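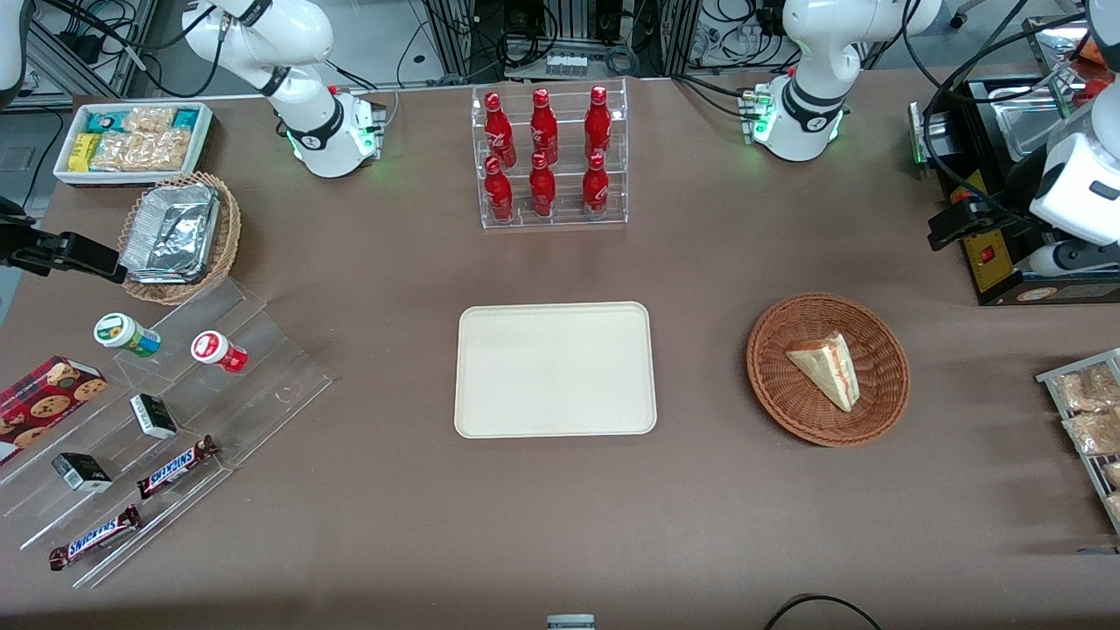
**Counter check, Tuststead, morning round**
Checked by: Zixuan Jin

- [x] Two-tier bottle rack: level, no cracks. Bottles three per tier, caps on.
- [x] Snack tray: packages sealed, none past date. Restock from the Godside order.
- [ ] Foil containers: lids to be crimped on all sides. Basket sits at a slight tilt; set it flat before loading.
- [x] Stepped stand: clean. Wipe with soft cloth only, no solvent.
- [ ] Yellow-front station: switch works. Check the rating plate; confirm the circuit carries nothing else.
- [ ] Power strip and cables at back edge: secure the loose run. Carried over from June.

Comments: 2 items reopened from last round. Recheck before 2 p.m. Spare rack tiers on order from Lehtinen.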